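Neighbour says my firewood has to be stored 3 metres from the boundary. Is that a thing?

Posted by Igor Sokol
20 January 2023

We moved into the village in August and inherited a wood burner, a leaking log store and a neighbour with opinions. The log store collapsed under its own moss before Christmas, so I bought a load of split ash, paid 100 extra for it to be "barn dried" (by which I think they meant it had once been shown a barn) and stacked it on our bit of grass near the fence.

The neighbour came round the same evening. He says firewood must by law be kept 3 metres from any boundary, must be under a solid roof, and that a tarp doesn't count as a roof. He also says it will bring rats. When I asked which law he said it was "well known", and then told me about his knee.

My questions, in the order they keep me awake. Is there any such rule? Will the wood season under a tarp, or have I bought a very expensive heap of mushrooms? And is he right about the rats? I'd rather not move it all again. I did it once and found out where my lower back is.

Drahomíra Vaněk
Moderator, 1259 posts

There may be a rule but I doubt it's the one he's thinking of. Where I live the only things that matter are whether you are blocking the pavement or a line of sight for drivers, and whether the deeds say anything about what can go in front of the house. Some estates have a covenant against anything more exciting than a bird bath. Read yours. It is dull, but it's a short dull. If the stack is leaning on his fence, move it off his fence, because that bit he can fairly moan about. Against a house wall is a different matter and your insurer may have views, so ring them.

As for the tarp, the mistake everybody makes is wrapping the whole stack like a birthday present. The rain stays out, lovely, and so does the air, and by spring you have slime. Wood dries through the cut ends. Leave the ends open, cover the top and stop there. Let it hang down a hand's width at most and weigh it down with something uglier than the tarp.

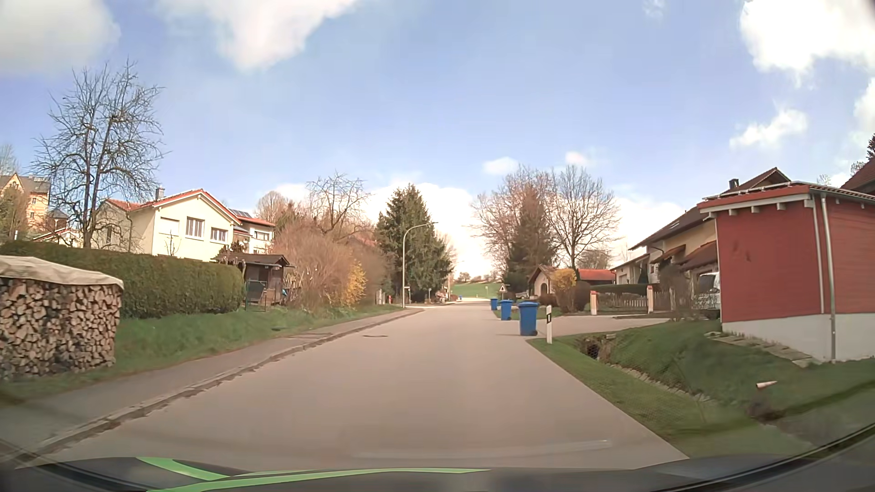 Matúš Kadlec disagrees with at least half of this and has asked me to say so, his own account being locked again. He maintains that a top sheet is fine until the first proper gale, after which you own a wet stack and your neighbour owns a sheet, and that anyone burning more than a basket a week should build a lean-to out of pallets and be done with it. He's not wrong about the gales. I have fetched mine out of a pond.

Get it off the ground as well, which you didn't mention. Two rows of old fence posts will do, or pallets, or bricks if you've got them. The bottom layer on bare grass never dries and that's where the woodlice hold their meetings.

Rats: they want food and a quiet life. Logs give them the second. If either of you has a bird feeder or an open compost heap, start there before blaming the ash. It might be worth finding out, in a friendly way, whether he has a bird feeder.

Buy a moisture meter. Mine is a Tritis and cost less than a takeaway. Split a log and test the fresh inside face, as the outside will lie to you. Under twenty per cent, burn it. Over that, wait.

Renzo Fabbri

just burn it mate. my dad kept his in a heap by the gate with nothing on it for 30 years and the house never went cold. chimney did catch fire the once but that was a jackdaw

Marek Murín

Please don't follow the previous answer, jackdaw or no jackdaw. Wet wood tars up the flue and you won't see it happening. Get it swept at least once a year, twice if you burn through the whole winter, and keep the certificate, as some insurers ask for it.

On the boundary question, I had the very same argument with the man next door to me, only his figure was two metres. I rang the council. The woman there put me on hold, came back and said she couldn't find anything about firewood but did I know my brown bin was overdue for renewal. So ring them by all means, but have your bin paperwork ready.

What settled it with mine was a barrow of dry logs left at his back door. He hasn't brought up the law since, though he does now mention, most weeks, that he's running a bit low.

Igor Sokol

Thanks all. Checked the deeds: no caravans, no poultry, nothing on logs. Ends uncovered this morning and the inside of a log read 27, so it can sit there until next winter. He has two bird feeders.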